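### 4.2 Where the covers go

Participants in the Clondance study were asked to keep a household textiles diary for one month, February, chosen on the theory that people spend more of it indoors. They were asked to note each item of bedding, toweling or table linen they moved from one place to another, and the place it ended up. We received 2111 usable entries from 73 households. We also received a recipe for fish soup, which has been excluded from the analysis.

The standard account of domestic linen (Ketilsson's "circuit model") has it traveling in a loop: closet, bed, hamper, machine, line, closet. The model is tidy and has been reprinted in a great many textbooks. It describes the behavior of four of our households, two of which were on vacation for most of the month. In the remainder, items left the loop early and often. Tablecloths were recorded in hallways. A fitted sheet spent nine days over a bicycle. One diarist listed the same bath towel in five rooms and then stopped listing it, and in the exit interview she could not say where it was.

We use the term *parking* for any placement that the diarist regarded as temporary at the time of writing. Beds were the most common parking surface by a wide margin, ahead of chairs and the tops of washing machines. The attraction is plain enough. A bed is large, flat, at a convenient height, and unoccupied for most of the day. It is also the one surface that must be cleared by night, which several participants described as a form of discipline. Entries made after 10 p.m. suggest the discipline mostly consists of moving everything to the floor.

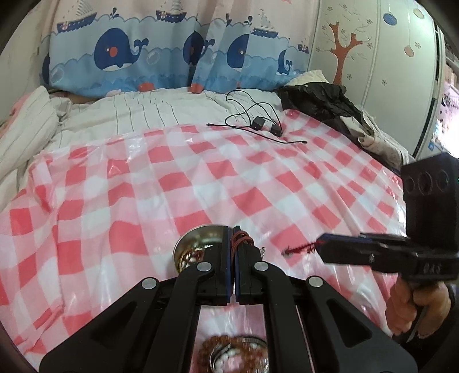 **Figure 3.** Checkered plastic sheet on a bed with striped bedding; cable and two power adapters toward the back.

Parking also turned out to be sociable. Once one thing had been put down, others joined it, and the joining items were seldom textiles. Our coding scheme, designed for linens, had no category for mail, chargers, or half a bag of potting soil, so a residual code ("other, dry") was added in the second week and a further one ("other, not dry") in the third. By the end of the month the residual codes accounted for more than 300 entries. A reviewer of an earlier draft asked whether these could be dropped as noise. We would prefer to keep them — they are the part the diarists wrote about with the most feeling.

Plastic and wipe-clean covers deserve a separate word. They are sold for tables, and the literature leaves them there, apart from a short and rather stern note by Valdemar Hallgrímsson on their use as drawer liners. Our diarists owned a lot of them and had firm views about folding, chiefly that it leaves creases that never come out. The usual alternatives were rolling, hanging over a door, and what one participant called "laying it out for now." The median "for now" was two nights. The longest ran through the whole diary period and was still in progress at the exit interview, held on a Wednesday, when the participant asked us to mind the corner of it on our way out.

We tested whether storage space explained any of this. It did not explain much. Households with a dedicated linen closet parked slightly more than those without one, and the two with the largest closets reported that they were full. When asked what of, one said linen. The other went to look and came back with a tent.

The weekly pattern is weaker than we had hoped. Parking rose on laundry days, as the circuit model would predict, and then failed to fall afterward, as it would not. Section 4.3 takes up the question of blankets, where the numbers are smaller and the disagreements within households considerably larger.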